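To: Residence Services list
From: Office of Residence Services, Rarklow House
Date: 15 February 2025
Subject: Re: Folding of dark garments on guest beds

Dear colleagues,

Thank you to those who replied to the draft guidance on guest laundry. The Office has reviewed the comments, and the revised wording is set out below. One of the earlier messages is quoted in part, as it raises the point on which most replies turned.

Lerato Molefe (Filtby annex) wrote:

> The draft says that personal garments are to be folded "on a clean flat
> surface." In the annex the only such surface in most rooms is the bed
> itself. May we continue to fold on the bedspread, and does this apply to
> black items as well? We have had two remarks from guests about lint.
> I would also ask that the folded size be stated. Staff at Baloyi fold
> to the width of the shelf, and we fold to the width of the drawer.
>
> > Garments are to be folded on a clean flat surface and left where the
> > guest will readily find them.

The answer to the first question is yes. The made bed may be used for folding in all three houses, provided that the bedspread has been pulled smooth beforehand. The satin-finish floral bedspreads need some care in this respect. A black item folded into several layers and set down near the edge of the bed will slide if the fabric beneath it is not level, and it should be moved toward the middle before the attendant leaves the room. 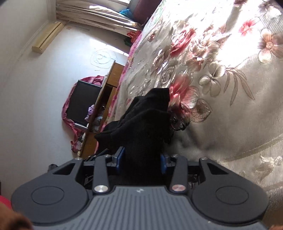
Thulani Chauke
Office of Residence Services

I add the following on the matter of folded size. The Office does not wish to set one measure for every house, and each house may keep its present practice. What is asked is that all garments in one stack be folded to the same width, with loose corners tucked under and the flat side facing the door. Stacked layers on a black cloth are hard to tell apart under a ceiling lamp, and attendants are asked to open the curtain before they begin.

The allowance for folding remains at 60 garments per attendant per shift. Rarklow House handled 1,569 personal garments in the last quarter, of which 191 were recorded as black or very dark. The number is small, but the remarks received from guests concerned these items almost entirely.

With regard to lint, a dark knit should be spread out on the quilt before folding and looked over from the collar or upper edge down. Pale specks show readily on black fabric once it is laid open, even where the garment is still in loose folds. They are to be lifted with the lint roller supplied to each floor. Brushing by hand is not recommended, as it moves the specks into the creases. Where one edge of the garment has risen into a fold, it should be pressed flat with the palm before the sleeves, if any, are brought in. 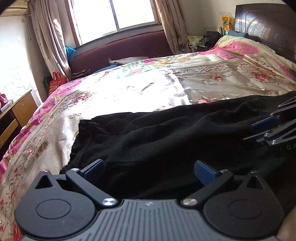
Supplies and replies

Over 900 roller refills were ordered under the Hiver account and are held in the ground floor linen room. Houses may draw what they need against a signed slip. The annex should send its slip with the morning linen cart.

Comments on the revised wording may be sent to this list. The final text will be issued in April and will replace the laundry page in the attendants' binder.

Please do not reply with individual guest complaints, which should continue to go to the house supervisor.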